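Home | Modules | Handouts | Timetable | Contact

Doltham Leisure Studies – Unit 2: Grip Strength and General Health

Last updated January 3, 2025

Grip strength is the maximum force the hand can apply when closing on an object. It is cheap to measure and tends to follow overall muscle strength, so it is often recorded at intake. A low score is a prompt for further checks and is not a diagnosis.

Three types are used in this unit. Crush grip closes the fingers towards the palm. Support grip holds a load over time, as when carrying shopping. Pinch grip works between the fingers and thumb, with no help from the palm.
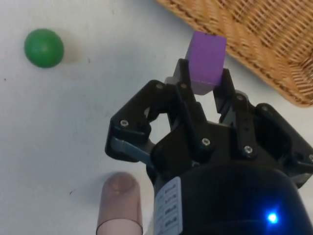

Pinch grip is normally the weakest of the three and should be trained separately. Begin with a light object that has flat, parallel sides. Contact is made on opposite faces, as with the purple cube between the two black fingers, and the palm stays clear. Hold for 20 seconds, rest, then change hands. Load is increased only when both hands complete the hold without slipping.

Testing procedure: the client sits with the elbow bent at a right angle and the wrist straight. Take two readings per hand and record the higher. Clients with recent hand or wrist surgery are not tested.

The Kerenell centre data used in the July seminar covers 1,007 adults – see the separate sheet for age bands. Bring the completed log to the next practical.

Shares: 20 | Comments: 2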